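Notebook, June, bin liner task: segmenter and grasp pose filter, station 4

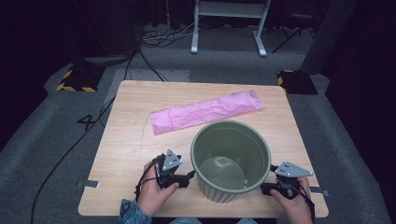 Carrying on from the note on timestamp drift. The offset between the left and right gripper streams is now corrected at load time, not in the recorder. Nattawut wanted it in the recorder. I have left the recorder alone until the Suksawat export is finished, as a format change halfway through would mean two readers for one dataset.

Main job this afternoon was the segmenter. It takes a full demonstration of the liner going into the bin and cuts it into phases: approach, pick, open, place, fold over rim. The old version cut on gripper width only. That is fine for rigid objects and poor for film. When the operator rubs the two layers of the bag apart, the width signal crosses the threshold several times within a second and we get a string of tiny phases, all labelled "pick".

Changes made:

Width threshold replaced by a pair of thresholds with hysteresis.
Minimum phase length set to 15 samples. Anything shorter is merged into the phase before it.
Relative distance between the two gripper tips added as a second signal. It rises steadily when the bag is pulled open and hardly moves during the rubbing.

Ran it over 97 demonstrations. Seventy of them now split into the expected phases without hand correction. The rest fall into two groups. In the first, the operator lets go with one gripper, takes a fresh hold and carries on. The segmenter calls this a second pick, and I am inclined to agree with it. Chanida's labels treat it as part of opening. We need one rule, written down, before either of us touches more labels. In the second group the tracking on one side jumps when the gripper goes low behind the near wall of the bin, and the tip distance jumps with it. No segmenter setting will fix that.

Looked at the jumps in more detail. Position error appears first, orientation follows a few samples later, and both recover once the gripper comes back above the rim. The filter is accepting the bad poses because the reported confidence stays high. Tried a gate on tip acceleration instead. It rejects the jumps, but it also rejects some real motion when the bag is shaken open, so the gate has to depend on height. Put in a crude version: strict below rim height, loose above it. Rim height is read from the bin pose at the start of the episode and assumed constant. This will be wrong for any episode where the bin gets pushed or tipped. Left a warning in the log for those, no handling yet.

Bag perception: the mask is good while the bag lies folded on the table. Pink on pale wood gives it plenty of contrast. Once the bag is opened the mask breaks into pieces around the fingers, and the long-axis estimate swings about. For the pick phase we only need the long axis and the two ends, so I now freeze the estimate at first contact and pass it down unchanged. The planner no longer sees the later masks at all. Simple, and the approach paths stopped twitching in replay.

The ends are ambiguous when the bag is lying on a diagonal. The axis comes out right but the choice of open end is a guess. The wrinkle texture does not seem to carry enough for the classifier. Chanida suggests taking the label from the demonstration itself, i.e. whichever end the operator opens, and training on the first image of each episode. Worth doing. It costs nothing in new recording.

Replay in the Zuvton viewer: the table edge brackets are missing from the collision model. Planned paths pass straight through the right one on a low approach. Added both as boxes with a margin of 2 cm. Planning time went up slightly, not enough to matter. The cables are not modelled and I do not intend to start.

Config is on the branch "liner-phases". Do not merge yet, the Tradov loader still expects the old phase names and fails silently when it meets a new one. It should raise an error. Nattawut has that.

Open:

Rule for regrasp, Chanida and me.
Height gate when the bin moves.
Open-end labels from first contact, script half written.
Rerun all 97 with the height gate on and compare phase boundaries against the hand labels.
Ask Daludport whether their tracker can report raw residuals as well as confidence.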